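Notes for the talk on writing a death notice, Zarnholm library, November 8, 2022

Start with the basics. A notice needs the full name, age, town, and the time and place of any visitation or service. If there is no service, say so plainly – people will call the family to ask.

Next, survivors. Read the Widmer draft aloud. It left out 2 stepchildren, and the paper had already printed it. Have one relative from each side check the names.

Cost. Papers charge by the line, online pages often don't. Suggest a short notice in print and a longer one on the funeral home's page.

Memorial gifts: give the exact name and address of the charity.

Pause for questions, 5 minutes. Then hand out the blank forms.

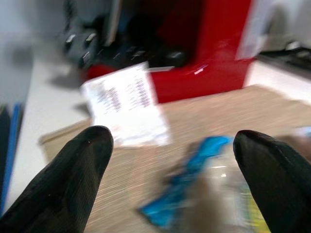
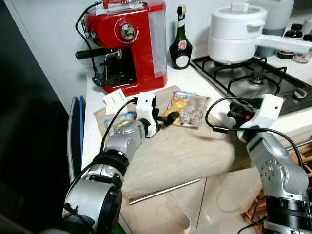
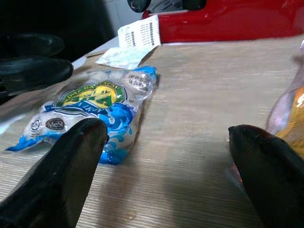
Theresia Rainer

Last part, if time allows: writing your own notice ahead. Keep it with the will and tell someone where it is. Leave the date blank.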